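Folding lessons under way at Jostow

Thursday, April 1, 2021

Our laundry folding project has passed 406 recorded examples, and we couldn't be happier with how it's going! Every one of them is a person guiding a pair of arms through a real job on real fabric, so that the learning system has something worth copying.

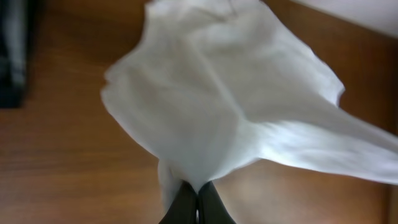
Jostow Lab — Cloth and Soft Materials Team

White cloth is a brute to learn from. It has few landmarks, it creases wherever it likes, and a pinch at one end changes the shape of everything else. That's exactly why we wanted plenty of it in the collection. Of the examples so far, 308 have been checked and labelled, and the rest are in the queue.

Boyang Xiong, who leads the recording work, is keen on keeping the untidy attempts too. "If somebody grabs the wrong fold and then sorts it out, I want that in," he says. "A perfect run teaches you one way through. A messy one teaches you how to get back." The team now saves both kinds and marks them separately (a lot of extra labelling, but well worth it).

The wrist cameras have been a great help with this. They get right in among the folds, and even when fabric fills half the view and everything is a blur, there's still something to be learned about where the fingers are.

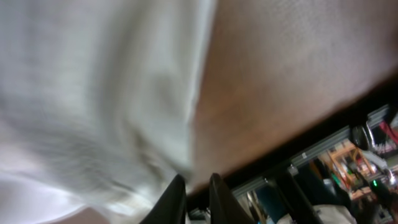
What comes next

Shirts! Small flat cloths came first, and the operators have been itching to try proper clothes with sleeves. Each session is capped at 90 minutes with 20 minutes' rest afterwards, as steering two arms at once is surprisingly tiring. Colleagues at Iltstead will train the first model, named Besnard, on the checked examples, and we hope to show it folding by itself at the Plasside open day in November.

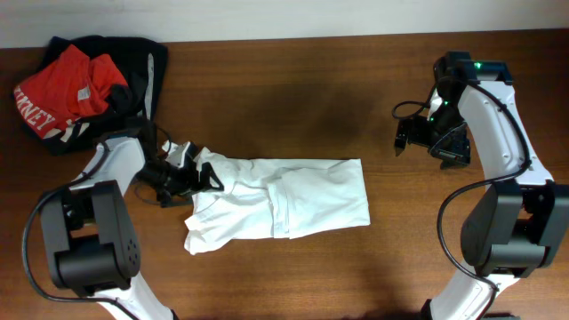 Two arms, one white garment and a pile of clothes at the folding table.

Staff who'd like a go at steering the arms can put their names down at the lab door — no experience needed.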